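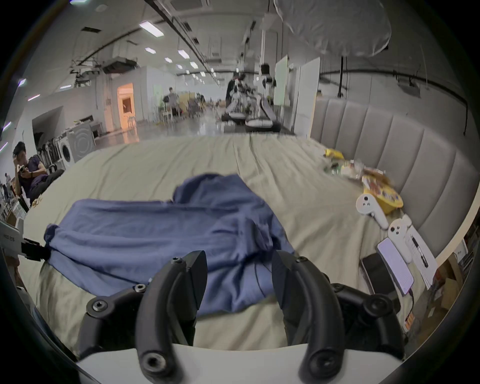
Du bleu sur un drap beige, un matin d'août.

Je vous avais promis un billet sur mon sol, et vous êtes plusieurs à me l'avoir réclamé (merci, ça me touche !). Alors voilà : je ne bêche plus. Depuis deux ans, la fourche dort au fond de l'appentis et mes pommes de terre ne s'en portent pas plus mal, même si mon dos, lui, s'en porte nettement mieux.

Tout a commencé avec Meinir Owen, qui tient une ferme maraîchère du côté de Gwilliam et chez qui j'ai passé quelques jours au printemps. Elle m'a mis une poignée de sa terre sous le nez, noire, grumeleuse, avec une odeur de sous-bois, et je me suis senti un peu bête en pensant à la mienne, compacte comme une brique dès le mois de juin. Chez elle, on sème un mélange de seigle et de vesce après les courges, on couche le tout au rouleau avant la floraison de printemps, et on plante dedans. Il faut voir les vers de terre là-dessous !

Chez moi, c'est plus modeste. J'ai commencé par une parcelle de 100 mètres carrés, couverte de foin et de compost, et le premier été a été un festival de limaces.

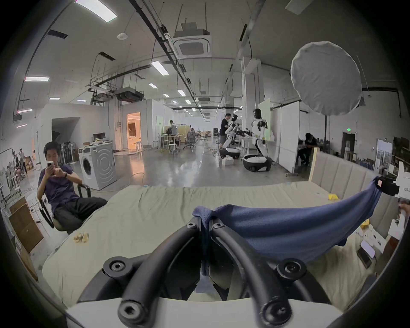

J'en ai perdu 14 laitues en deux nuits, et j'ai bien failli ressortir la bêche de rage. Meinir m'a conseillé d'attendre que la terre se réchauffe avant de pailler, et de mettre la couche moins épaisse au début — ce que j'ai fait cette année, avec des résultats bien plus heureux. Les laitues sont encore là, les blettes débordent, et je n'ai arrosé que le soir, vers la fin de juillet.

Pour le compost, je me fournis maintenant à la plateforme de Panach, qui reprend les tontes et les tailles des villages voisins. J'en ai fait venir environ 2000 litres, et j'ai passé une fin de journée entière à faire des allers-retours avec la brouette, mais quel plaisir ensuite de voir les planches toutes propres, toutes sombres.

Il me reste à choisir mon engrais vert pour l'automne. J'hésite entre la phacélie, que j'aime pour les abeilles, et la féverole. Si vous avez essayé l'une ou l'autre en terre lourde, racontez-moi ça dans les commentaires, je lis tout !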